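Home | Talks | Notes | Links | Contact

Reading the Grain: Speaker Notes
Getau Woodworkers' Evening, January 2023
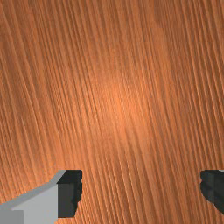

Start with the question I got after the last talk -- "why does my board fight me on one end and plane like butter on the other?" Great question! It deserves a whole evening, so it gets one.

Ask for a show of hands: who has had tearout on a piece they were nearly done with? Wait for the groans. Put my own hand up.

The tree first. Go slowly here, people like this part. A tree adds a layer every year, all the way around, from the roots to the tips. So the trunk is a stack of very long, very skinny cones, one over the other. The saw goes straight and the cones don't. Every line on the face of a board is a place where the saw crossed a layer. Once that clicks, you start seeing it on doors and bar counters, and you will be no fun at restaurants.

Pass around the Nemska offcuts now (two bags, start one on each side of the room). Let them talk for a minute.

Flat sawn and quarter sawn. Use the carrot. Cut it lengthwise near the outside, hold it up, then cut one through the middle. Wide arches on the first, straight lines on the second. Same carrot! Mention that quarter sawn boards move less across their width when the weather changes, and that they cost more.

Story: the Jullevness table. I glued up six boards in June, all lovely, and paid no attention to which way the grain rose on each of them. Every second board planed clean and the ones between tore. I spent the next weekend with a scraper and a bad mood. Tell them about the chalk arrows I draw now, and draw one on the demo board.

How to find the direction. Look at the edge of the board, not the face. The lines on the edge climb toward one end. Plane the way they climb, so the blade comes up and out of the fibers. Compare it to petting a cat from head to tail. If the edge is hard to read, take a very light pass each way and listen -- the good way hisses, the bad way crackles. Do this live. Let somebody from the front row try it with their eyes closed.

When the grain reverses in the middle of a board: sharpen first. Then take the thinnest shaving you can. Then try going at an angle. A card scraper after that. Sandpaper is allowed, I'm not a monster.

Slow down for finishing, I rushed it last time. End grain drinks finish and goes dark, so sand it finer than the faces. The Awwad oil goes on thin. Wipe off the extra after 30 minutes and put on the second coat the next day. Lay the rags out flat outdoors to dry, and say that part twice.

If there's time: bookmatching. Open the two halves of the walnut like a book and turn them toward the window side of the room. People always gasp, and I still do too. Mention that the two faces catch the light differently, so one half can look darker from where you stand, then switch places when you walk around it.

Questions. Somebody will ask about plywood. Say yes, the face veneer has grain too, and it's very thin, so go easy with the sander.

Pack the carrots. Bring the offcuts home.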